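Can a machine lay the table yet? Wurstead project publishes its first results on household chores 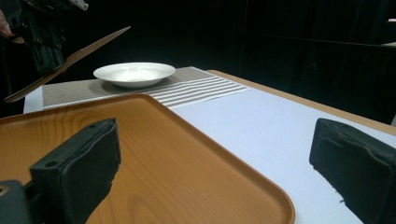

By the press office of Stostness, Communications and Public Relations

WURSTEAD, November – Stostness, the company for automation in homes and small shops, has today published the first results of its Liem project. The project asks a simple question, which many customers have put to us: can a machine already do the small chores of the house and the shop floor, and can it do them well enough that a person does not need to stand beside it?

The short answer is that some chores are near and others are still far. We have decided to publish both kinds of result, also those which are less pleasant for us.

For the Liem project, our team made a list of 36 chores. Part of them comes from the household, for example laying a table, clearing a table, folding a tea towel and putting cutlery in a drawer. The other part comes from small shops and cafés, for example filling a shelf, turning products so that the label is in front, and collecting trays after lunch. Every chore was first done by people, who used hand-held grippers in place of their fingers. The recordings from this work were then used to teach the machine, and afterwards the machine had to do the same chore alone.

The work with hand-held grippers is slow at the beginning. A person who lays a bowl on a placemat at home does not think about it. With two padded fingers in place of a hand, the same person must think about where to hold the bowl, from which side to come and when to open. Flat things are the most difficult. A tray, a board or a placemat lies close to the table, and there is little room for the gripper to come under the edge. Our operators needed several afternoons before they could work with such objects without stopping.

The results

In total, 333 test runs with the machine were made in the Wurstead workshop. A run was counted as successful only if the chore was finished in the given time, nothing was dropped and no person had to help. We know that this is a strict rule. A customer, however, would use the same rule in his own kitchen.

Of the 36 chores, the machine could finish 26 at least once. This number sounds high, and we ask readers to take it with care. To finish a chore once is not the same as to finish it every morning. When the objects stayed at the places which the machine knew from the training, it worked in a calm and regular way. When a bowl was moved to the other side of the table, or when the lamp was switched off and only daylight was left, the number of mistakes went up.

Time is the second point. The longest chore on the list was laying a table for one person, with placemat, bowl, tray and spoon. The limit was 60 minutes for a full series, with all repetitions. Our operators were always ready long before this limit. The machine reached the limit in several series and had to be stopped.

The chores with the best results were those with one solid object and one clear place for it. Putting a bowl on a placemat belongs to this group, and so does placing a tin on a shelf. Cloth remains the weakest point. A tea towel has a different shape each time it is taken up, and the machine often held only one corner when it should hold two. Chores with two hands, where one hand keeps an object still and the other one moves something, are in the middle.

What this means for homes and shops

Stostness does not offer a household machine for sale at this moment, and today's publication does not announce one. For private homes we believe that it is too early. A home changes every day, with children, animals, visitors and things left on the table, and a machine that works only in good order is of little help there.

For shops and cafés the situation is a little better. There the tables are of the same kind, the trays have the same size, and the same work comes back at the same hours. For this reason the next part of the Liem project will be done with a partner, Flollalico, a company which runs canteens and small cafés. The test will take place in one canteen, after the lunch service, and it will be limited to collecting trays and placing bowls. An employee will be present during all of the time. No working place will be cut for the test, and this is written in the agreement between the two companies.

Open material

The list of chores, the rules for counting and the table with all results can be received free of charge from the Stostness press office. Schools and other workshops are allowed to use the list for their own tests. We ask only that the name of the project is given and that failed runs are also reported. A comparison between machines has value only when everybody counts in the same manner.

Visits to the Wurstead workshop are possible for journalists in small groups. Please write to the press office in advance and say whether you wish to take pictures or to film. Visitors may also try the hand-held grippers at the table.

About Stostness

Stostness develops and tests automation for homes, shops and small kitchens. The company has its workshop in Wurstead, where the Liem project is also carried out.

Press contact: Stostness press office, Wurstead. Material in other languages on request.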